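Notes on the Coffee Table, 8th September

The reorganization of the coffee table at Minari has been completed, and the following is recorded for readers who asked how the cups and saucers are now kept. The former arrangement, a tray inherited from the Drodon apartment, was retired in December.

It was decided that beans would be set out in a glass cup before grinding. Guests are invited to smell them first, and a double-walled cup with a handle serves this purpose well. The red mug with the white interior remains in regular service. Sigita Strazds has asked that it not be replaced, and her request has been granted.

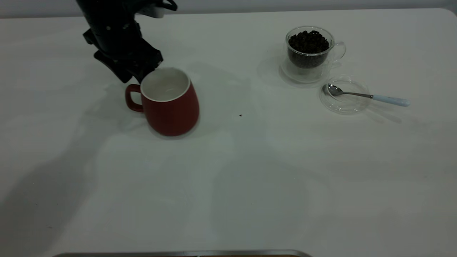

Glass saucers are easily overlooked on a white surface, and two were chipped in the former apartment for that reason. A teaspoon is therefore laid across any saucer that is not holding a cup. The spoons with light blue handles are preferred.

Coffee is weighed at 20 grams per mug and ground immediately before brewing. Beans left over in the glass are returned to the Flasier tin the same morning. The table is wiped after each use, including under the saucers, where fragments of bean tend to collect.

Correspondence regarding the Sampaio grinder will be answered in a later entry.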